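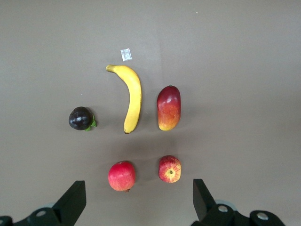 Mangosteen, banana and mango, with a small white tag or packet that I keep meaning to throw out.

Home About Archive Recipes (few) Contact

I own artificial fruit now. I would like to say I was led into it gradually, but I went to Prolwood for drawer liners and came out with a bag of pretend produce and no drawer liners.

The banana is the best of them. It has a proper bend, a dark blunt end and a few brownish marks, so whoever made it understood that a perfect banana fools no one. The mangosteen is also very good, nearly black and shiny, with a little green collar. I have eaten a real mangosteen maybe twice in my life and could not tell you what the inside looks like, and yet I feel strongly that this one is accurate.

The mango is a mango. I have nothing against it.

My grandmother kept wax grapes in a glass bowl for 40 years and we were all forbidden to squeeze them. Every one of us had squeezed them. There were tooth marks in at least one, and I will go to my grave without discussing it. So I suppose this runs in the family, along with the bad knees.
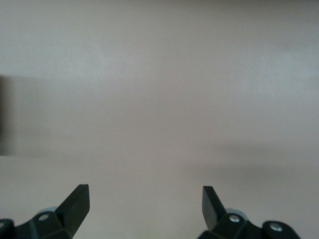

Posted 5/3/24 by Hafþórsson | filed under: Household, Regrets

The plan had been a bowl. I have a wide blue one from Dridura that cost me $60 and has never held anything but keys, and I pictured it heaped and glowing like a Dutch painting. Heaped, it looked like a dentist's waiting room. Five pieces of fruit don't heap, they just lie at the bottom and wait for company.

So I tried them flat on the table, in rows. I expected a grocery display and got something I liked a lot more. Plain background, a bit of space between neighbors, every fruit getting its own small shadow. I moved the banana an unreasonable number of times. It wants to be in the middle and it wants to be taller than everybody else, and I have worked with people like that.

There is also the question of the black bin, which I bought from Teltura in June to sort mail and which has sorted no mail.
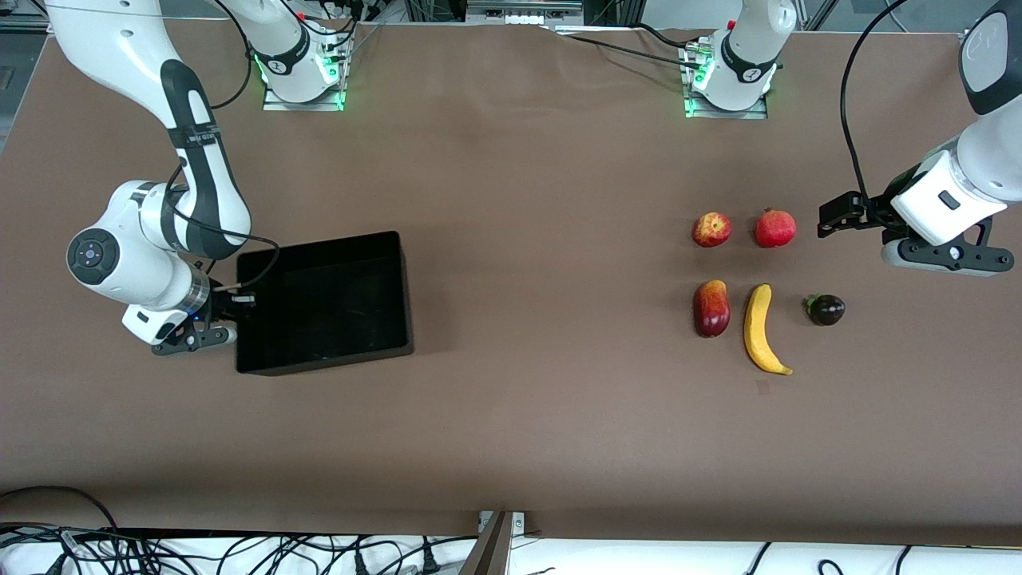 Fruit in two rows, bin still empty.

It would hold all the fruit easily. It would also make them look confiscated. For now the rows stay out and the bin stays where it is, gathering the dusty marks that matte black plastic seems to produce from inside itself. I wiped it with a damp cloth, then a dry one, and gave up.

A guest has already asked whether the mango was ripe. I said give it a few days.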